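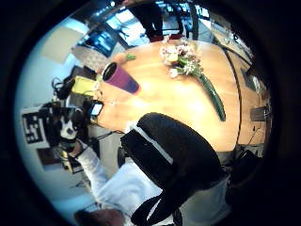
The Liu bouquet on a round wooden table, with a tapered tumbler on its side.

PLODICO BRINGS THE FALTIER FLOWER RANGE TO DESKS AND TABLES THIS FALL

PERBERG – I've been itching to write this one! After a long spring of samples, color cards and more boxes of leaves than our stockroom could hold, Plodico is ready to show off Faltier, our new range of artificial flowers for people who want something pretty next to the keyboard and have no wish to water it.

There are 8 bouquets in the range, and they go on sale in August through our Perberg showroom and 104 partner stores. I'm the one who writes these announcements and also (lucky me) the one who gets to try the flowers at home and at work first, so you'll have to forgive the gushing.

The one I keep coming back to is Liu. It's the soft one of the bunch, all pale pink and white with green leaves tucked in, and it has a good long stem. We went back and forth on that stem for weeks. Short ones are easier to pack, sure, but they drop down inside a tall vase and all you see is a sad little tuft at the top. We kept it long. If your vase is small, bend the bottom end up on itself and nobody will be able to tell.
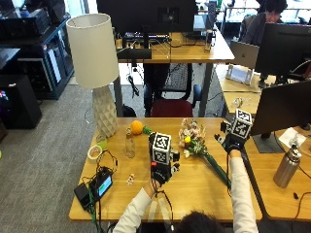 Page last modified: August, 4:40 pm

Then there was the yellow bloom. Liu has a single bright yellow flower in among the pale ones, and it caused more discussion here than the price did. An early version was pink and cream all the way through, very polite, and it vanished the second you put it near a cream lampshade. With the yellow in, the bouquet holds its own on a desk that already has a lamp, a bottle and an orange on it, and whose desk doesn't?

We asked customers what they keep on their desks before we settled on sizes, and 1,418 of them wrote back. I read a lot of those replies over lunch. Plenty of tape, plenty of chargers, a surprising amount of fruit. Very few people had a proper vase, so Faltier bouquets are sold without one and every tag has a few ideas for using what's already around the house.
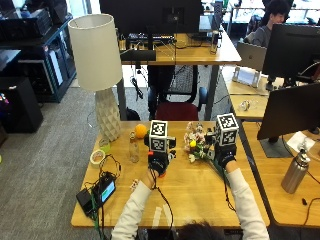
Bottles are my favorite stand-in. A narrow neck holds a long stem upright without any fuss, and you can turn the flowers toward the room or toward yourself, whichever way the day is going. A clear glass one like the bottle by the lamp would be my pick with Liu, and the little yellow cap can go in a drawer until you want it back (that yellow is awfully close to our bloom, too). Put a handful of pebbles in the bottom if the whole thing feels tippy. Dust the petals with a soft brush and keep them off a hot windowsill, where the pinks will fade.

If you'd sooner skip the bottle, just lay the bouquet across the table. I do this at home when I'm having people over and I like it better than a centerpiece, as everyone can see each other over it.

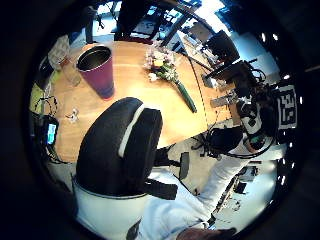 Liu laid flat, stems bundled and wrapped in green.

We've already taken over 1,000 advance orders from stores, so the first delivery of Liu may be gone early. A second one is on its way. Store buyers and editors who'd like samples can write to the Plodico press desk in Perberg, open from 9 am, and please tell us which of the bouquets you're after!

RECENT NEWS FROM PLODICO
Perberg showroom adds evening hours
Faltier color card now available to stores
How to store artificial flowers over the winter
Plodico gift wrap returns

This site uses cookies to remember your settings and count visits. By continuing to browse you accept our cookie policy.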